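»Unter S steht bei mir alles, was keiner lesen will«

Drucken | Per E-Mail versenden

Miroslava Polishchuk macht Register. Gemeint sind die Seiten ganz hinten im Buch, auf denen »Abwasser, siehe Kanalisation« steht und die man aufschlägt, um nachzusehen, ob man selbst vorkommt. Sie macht das seit 16 Jahren, für Sachbuchverlage, Museen und gelegentlich für Firmen, die sich zum Jubiläum eine Chronik leisten. Auf die Frage, wie man zu so einem Beruf kommt, schaut sie in ihren Tee. »Durch Absagen«, sagt sie dann.

Eigentlich wollte sie Lektorin werden. Im Verlag Govindasamy, wo sie ein Praktikum machte, lag damals ein Manuskript über die Geschichte der Heilbäder, dessen Autor das Register selbst erstellen wollte und nach zwei Monaten bei C angekommen war. Man gab es der Praktikantin, mit der Bemerkung, es sei ja nur noch das Alphabet. »Der Mann hatte unter A den Eintrag ›Angenehmes Wasser‹«, sagt Polishchuk. »Da wusste ich, das wird ein langer März.«

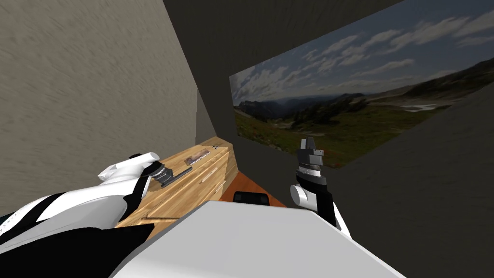 Diese Seite wurde zuletzt am 28. Juli 2023 geändert.

Das Buch über die Heilbäder bekam ein ordentliches Register, der Autor bedankte sich im Vorwort bei seiner Frau, seinem Hund und dem Archiv in Plondulmont. Polishchuk kam nicht vor. Sie hat das Exemplar trotzdem noch und zieht es ohne Suchen aus dem Regal. In ihrem eigenen Register hätte sie gern unter »Undank« auf das Vorwort verwiesen, aber das Vorwort hatte römische Seitenzahlen, und die nahm sie aus Prinzip nicht auf. Dieses Prinzip hat sie inzwischen aufgegeben.

Man stellt sich die Arbeit leicht falsch vor. Der Computer sucht doch die Wörter heraus, sagen die Leute auf Geburtstagen, und Polishchuk nickt, weil es auf Geburtstagen sonst spät wird. Der Computer findet jede Stelle, an der »Bank« steht, auch die im Park. Er findet keine einzige, an der von Heimweh die Rede ist und das Wort fehlt. »Ein gutes Register weiß, worum es geht. Das unterscheidet es von manchem Kapitel davor.«

Sie liest jedes Buch zweimal. Beim ersten Durchgang schreibt sie nichts auf, was die Verlage für Zeitverschwendung halten und nicht bezahlen. Beim zweiten hält sie fest, was jemand später suchen könnte, und vor allem unter welchem Wort. Daran scheitern nach ihrer Erfahrung die meisten. »Der Autor sucht unter ›Mobilitätsbedürfnisse der Landbevölkerung‹. Die Landbevölkerung sucht unter ›Bus‹.«

Ihr umfangreichster Auftrag war die Ortsgeschichte von Jernorcombe, einer Gemeinde, die man an einem Vormittag zweimal durchqueren kann und die sich dennoch 817 Seiten gegönnt hat. Das Register kam auf 2.303 Einträge. Die Mehrzahl davon sind Personen, und von den Personen heißen die meisten gleich. Elf Männer desselben Namens mussten auseinandergehalten werden, vier davon Müller, zwei davon wegen desselben Schweins vor Gericht. Polishchuk löste das mit Klammern: »(der Ältere)«, »(der Jüngere)«, »(mit dem Schwein)«. Die Gemeinde bat um eine würdigere Fassung. Seitdem steht dort »(Kläger)«. Ein Fortschritt sei das keiner, findet sie, denn geklagt hätten sie alle.

Beschwerden bekommt sie regelmäßig, Lob fast nie. Das liege in der Natur der Sache, sagt sie, beim Klempner rufe man ja auch nicht an, um mitzuteilen, dass es heute nicht tropft. Ein pensionierter Studienrat schrieb ihr einmal drei Seiten über den Unterschied zwischen Brunnen und Zisterne. »Er hatte recht. Ich habe ihm geantwortet, dass ich es in der zweiten Auflage ändere. Eine zweite Auflage gab es nicht, und das wussten wir beide.«

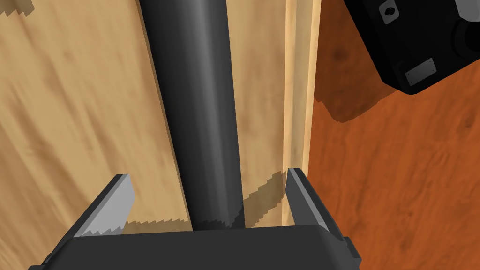 Der Querverweis ist ihr liebstes Werkzeug und ihr größter Ärger. »Siehe« schickt den Leser weiter, »siehe auch« lässt ihm die Wahl, und dazwischen verläuft eine Grenze, über die in ihrem Fach Freundschaften zerbrochen sind. Schlimm wird es, wenn zwei Begriffe zusammengehören und das Alphabet sie trennt. Dann blättert man zwischen »Aberglaube« und »Wetterregeln« hin und her, und beide Einträge stehen da wie die zwei Greiferfinger auf dem Bild: einander zugeneigt, und dazwischen eine große Lücke. Diese Lücke zu schließen, ist nach Polishchuks Auffassung der ganze Beruf. In der Chronik der Firma Satovent, die Lüftungsgitter herstellt, fand sie einmal in einer älteren Fassung »Luft, siehe Gitter« und siebzehn Zeilen weiter oben »Gitter, siehe Luft«. Sie hat die Stelle abgeschrieben und über den Schreibtisch gehängt.

Überhaupt die Firmenchroniken. Sie würden gut bezahlt und schlecht gelesen, sagt sie, das sei für alle Beteiligten angenehm. Heikel seien nur die Einträge, die der Auftraggeber vermisst, und noch heikler die, die er findet. Bei Satovent wollte man wissen, ob »Konkurs, drohender« wirklich auf fünf Seiten verweisen müsse. Man einigte sich auf »Herausforderungen, wirtschaftliche«. Polishchuk hat dafür unter K einen Verweis stehen lassen. Er ist klein und hat bis heute niemanden gestört, woraus sie schließt, dass die Geschäftsleitung bei H aufgehört hat.

Darf ein Register komisch sein? Sie überlegt länger, als die Frage es verdient. In englischen Büchern gebe es eine gewisse Tradition, da könne man in den Untereinträgen ganze Ehen verfolgen, von »lernt sich kennen« bis »verkauft das Klavier«. Hierzulande werde das ungern gesehen. Einmal habe sie in der Biografie eines Dirigenten, der auf jeder zweiten Seite beleidigt war, den Eintrag »Kränkungen, passim« untergebracht. Das Lektorat strich ihn und ersetzte ihn durch die einzelnen Seitenzahlen. Das Ergebnis ging über eine halbe Spalte. »Besser hätte ich es nicht machen können.«

Zu den elektronischen Büchern hat sie eine Meinung, die sie nach eigenem Bekunden nur auf Nachfrage äußert. Wir fragen nach. Die Volltextsuche, sagt sie, sei großartig für Menschen, die schon wissen, was drinsteht. Wer es nicht weiß, tippt ein Wort ein, bekommt keinen Treffer und hält das Thema für nicht behandelt. In einem Register dagegen bleibt man hängen. Man sucht »Kartoffelfäule« und landet bei »Kartenlegerin, verschwundene«, und der Abend ist gerettet.

Zurzeit sitzt sie an einem Band über Grenzsteine. Der Autor liefert die Kapitel in einer Reihenfolge, die sie als persönlich bezeichnet, und verschiebt danach gern noch Abbildungen, womit jedes Mal alle Seitenzahlen hinfällig sind. Sie habe ihm das am Telefon erklärt. Er sei sehr verständnisvoll gewesen und habe gefragt, ob man die Zahlen nicht einfach weglassen könne.

Ob sie selbst einmal ein Buch schreiben möchte? Nein, sagt Polishchuk. Ein Register dazu hätte sie allerdings schon, es liegt in der unteren Schublade und reicht derzeit von »Absagen« bis »Zisterne, siehe Brunnen«.

Kontakt | © Alle Rechte vorbehalten | Nach oben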